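Review: Cestelell play kitchen set, after one winter of daily use

We bought the Cestelell set in February for our two kids, who were three and five at the time. My sister had given us a play stove the year before, but it came with nothing to put on it, and they had been using real measuring cups and the lids off jars. I wanted dishes and food that could stay in the playroom.

I looked at three sets before ordering. The Dretar one is all wood and looks very good in the catalog, but the pieces are heavy and our younger one throws. The Esquivel set was cheaper than the others and had a lot of tiny pieces, including peas, which I did not want to find with my feet. Cestelell was in the middle on price and had the best mix of dishes and food, so I went with that. It cost 80 dollars with shipping. Alina Buzatu, who lives downstairs from us and runs a small home daycare, had already owned one for two years when I asked her about it, and hers was still mostly complete.

What you get

The set is sold as dishes plus food. The dishes are bowls in a few sizes and colors, cups, an oval plate and a few utensils. The food is mainly fruit, plus a condiment bottle. There is a printed sheet in the box with a drawing of each item, and I taped it inside the closet door so we could check things off when we put it all away. I recommend doing that. The sheet is thin paper, so use clear tape over the whole thing.

The order number on our slip ended in 1698, and I only mention it because I had to call. One cup was missing from the box. Customer service answered on the second try, asked for the number and a photo of the open box, and mailed a replacement. It arrived 8 days later in a padded envelope. No charge, no form to fill out.

The dishes

The bowls are the best part. They are wide enough that a child can stir in them without everything going over the side, and the rims are smooth all the way around. I checked every one for rough seams with my thumb and found none. They are also light. When one falls off the table it bounces and nobody cries.

The colors are soft greens and blues for the most part, with a gray plate. I like them. My five-year-old would have preferred pink and said so for a week.

The cups tip over easily, especially the ones with handles, because the handle pulls them to one side when they are empty. With a little water in them they stand fine. If your kids only play dry, expect to see the cups on their sides most of the time.

The oval plate is shallow. It holds one big item or a couple of small ones, and anything round rolls off if the plate is carried at an angle. A slightly higher edge would fix this.

The food

The fruit is good for the price. The shapes are easy for a small child to name, with a couple of exceptions. We still disagree in our house about whether one of the small round ones is a peach or an orange, and I have stopped correcting anyone. The banana gets the most use. It is drawn as partly peeled, and both kids pretend to finish peeling it before serving.

The squeeze bottle is the other favorite. It is close to the size of a small real one, so it looks large next to the fruit, and it goes on everything, including the banana. The cap on ours does not come off, which I consider a feature.
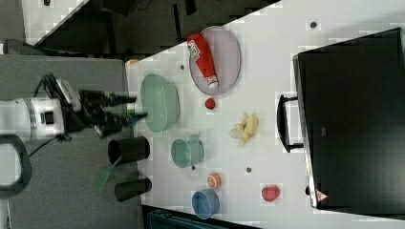

Storage is where the set falls short. It comes in a cardboard box with a cutout window, and the box tore along the window the first week. There is no bag or bin included. I bought a Sostton fabric bin for 13 dollars and everything fits if the bowls are nested and the cups go inside the bowls. Put the plate in first, flat on the bottom. If you put it in last it sticks up and the lid won't close.

Cleaning

I wash the dishes by hand in warm water with regular dish soap. They dry quickly on a towel. The sheet says not to use the dishwasher. I ran one small bowl through on the top rack by mistake and it came out a little cloudy but not warped. The food I wipe with a damp cloth. Water can get inside the hollow fruit if you soak it, and then it takes days to dry, so don't soak it.

Wear

After a winter of daily play the colors on the bowls have held up. The fruit has some scuffs. One strawberry has a tooth mark that was there by the second day. Nothing has cracked, and that includes a fall down a full flight of stairs.

What I would change

A higher edge on the plate. A bag or bin in the package, even a cheap one. A few more vegetables, as there is a lot of fruit here and not much you would put in a soup, and soup is what our kids make. We fill in with dry pasta when I am in the mood to sweep.

Who it suits

Ages two to six, I would say. Alina's daycare group goes up to five and the older ones still use it, mostly to play restaurant. For one child it may be more dishes than you need. For two or more it is the right amount, and there are enough bowls that they don't fight over them.

I give it four out of five. I took the point off for the storage and the plate. I would buy it again at the same price, and I would order the bin at the same time.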